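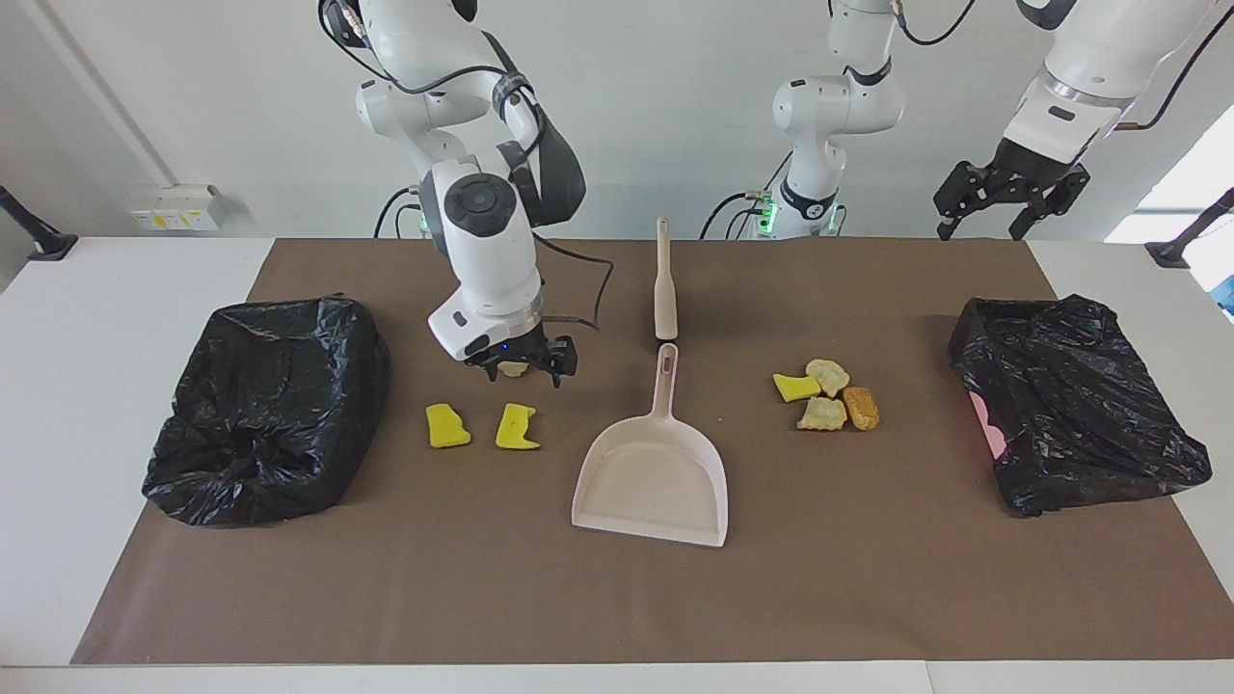 Brown paper mat on the white table

Ticket 336, still open. Hi Terence, me again! The Wainwright label printer is back to skipping every fourth label, same as in July. I reloaded the roll, cleaned the head and ran the Sunance driver update you sent over (took two tries, it froze at the login screen the first time). Then I printed 7 test labels and number 4 came out blank, so no change there. The Brurnbridge office has the same model and theirs is fine on the old driver. Could you send me that one? I'm at my desk till 4 if you'd rather just remote in and poke around.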